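Jeltside Listening Set: README

Welcome, and thanks for downloading! Jeltside is a small collection of track notes, mood tags and playlist orders put together by people who play records for other people. If you've ever wanted to know why a slow dub cut works straight after a soul ballad, you've come to the right folder.

What you get

tracks.csv lists 77 tracks, one per row, with title, artist, tempo, key and a short note from whoever picked it. playlists.csv holds 7 full playlists in running order. moods.txt is the tag list. There is no audio in the download, only our writing and the numbers we measured ourselves.

Where the picks came from

Emrys Vaughan started the list in May for the Gomari evening show, and it grew from there. The Wetoritz record fair crowd sent in their favourites (so much organ jazz!), and the Fagerlund late program added the quiet stuff that now fills most of the last playlist.

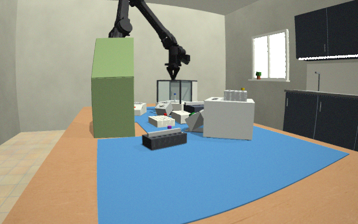

Mood tags were the hardest part and also the most fun. Each track has up to 3 tags, and we argued over nearly every one. We wanted words you'd use with a mate in the car, so you'll find "kitchen dancing" and "long drive" in place of genre labels. A few of the tags are colours, and those are looser: "blue mat" was borrowed from the big blue mat on the table in the picture, and it goes on anything flat, calm and a bit cool, mostly brushed drums and electric piano. "Copper" is for horns. If a colour tag does nothing for you, filter it out and the rest still works.

Tempo and key

Tempos were tapped by hand and then checked with software. Where the two disagreed we kept the hand count, so a half-time tune may look slower here than it does in your own library. Keys are given as heard. Four tracks drift between pitches because the pressing is off-centre, and their key is left blank.

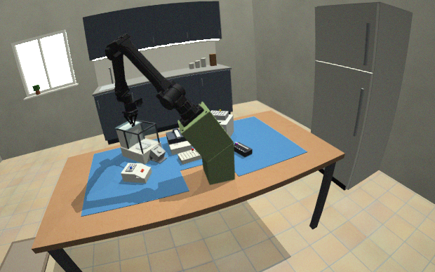 Blank keys are stored as empty cells, so check how your program reads them before you sort. The same goes for tempo on the two spoken intros, which have none.

Known gaps

Heavy on the seventies, light on metal, and almost nothing sung in a language other than English or Portuguese. We'd love to fix that. The notes are also uneven: some pickers wrote a paragraph, one wrote "yes".

Using it

Share it, remix it, build your own playlists on top, read the notes out on air. Please credit Jeltside and keep the picker's initials beside their note.

Adding a track

Send one row in the same column order as tracks.csv, with a note in your own words. New mood tags are welcome, but have a look through moods.txt first. We already have 4 different ways of saying "rainy".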